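Visita à lavandaria industrial da Lacerda: água, vapor e separação

A unidade da Lacerda trata roupa de hotelaria, de lares e, desde junho, também de particulares. A visita começou às nove, pelo cais de receção, e seguiu o percurso da roupa até à expedição. O grupo era pequeno e o ritmo permitiu parar nos pontos que interessavam, sobretudo a casa das caldeiras e o tratamento de água.

A receção faz-se por pesagem. Cada carro passa numa báscula embutida no pavimento e recebe uma etiqueta com o código do cliente e a classe de sujidade. A zona suja e a zona limpa estão separadas por uma parede contínua, com pressão ligeiramente negativa do lado sujo. O pessoal não circula entre as duas sem mudar de bata. O único ponto fraco que notei foi a porta de serviço junto ao compressor, que estava encostada quando passámos.

O túnel de lavagem é um Vellurton de 12 compartimentos. A carga entra por queda, avança de compartimento em compartimento e sai para uma prensa hidráulica. O enxaguamento corre em contracorrente: a água limpa entra pelo fim e é reaproveitada a montante, até chegar à pré-lavagem. O contador do circuito de recuperação marcava 3584 metros cúbicos acumulados. Perguntei pelo período de contagem e a resposta foi que o contador não é reposto desde a instalação, o que retira utilidade ao número sem a data ao lado.

A pré-lavagem trabalha a 40 graus. Para a roupa de hotelaria a temperatura sobe nos compartimentos centrais, com dosagem por bombas peristálticas. O software de dosagem é da Irow e regista cada lote; as curvas de pH e condutividade ficam disponíveis no posto de controlo. Os filtros de cotão da água recuperada são limpos a cada turno. A dureza da água de rede obriga a descalcificação prévia — duas colunas de resina em alternância, com regeneração por salmoura.

O vapor continua a ser o maior custo da casa. A caldeira alimenta as calandras e parte dos secadores, e o retorno de condensados parece bem cuidado: purgadores identificados, isolamento em bom estado, folha de inspeção afixada. As calandras vêm da Grado. A dobragem de lençóis é automática; toalhas pequenas e peças de forma continuam a ser dobradas à mão.

O serviço a particulares ocupa uma sala à parte, com máquinas de menor capacidade e um ciclo curto de 30 minutos para peças pouco sujas.

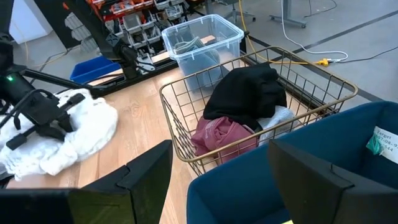 A separação por cor e por fibra é a etapa que mais pesa na qualidade final deste serviço. Na hotelaria quase tudo é branco e de composição conhecida; na roupa doméstica cada lote é uma mistura, e a etiqueta da peça nem sempre sobreviveu às lavagens anteriores. Um cesto de arame com uma peça preta dobrada por cima de outra rosada e de uma toalha azul muito clara dá, pelos critérios da casa, pelo menos dois lotes. Os estampados e as letras aplicadas sobre o tecido são lavados do avesso, a temperatura baixa, e ficam fora do secador rotativo. As toalhas brancas felpudas seguem em separado, por causa do cotão e do tempo de secagem.

A expedição fecha o percurso. Os carros limpos saem filmados e com guia por cliente, e os tempos de espera no cais pareceram curtos. Ficaram por ver a estação de neutralização do efluente, parada para manutenção, e o registo de consumos de gás, que pedi e me disseram poder ser consultado mediante marcação com o departamento técnico.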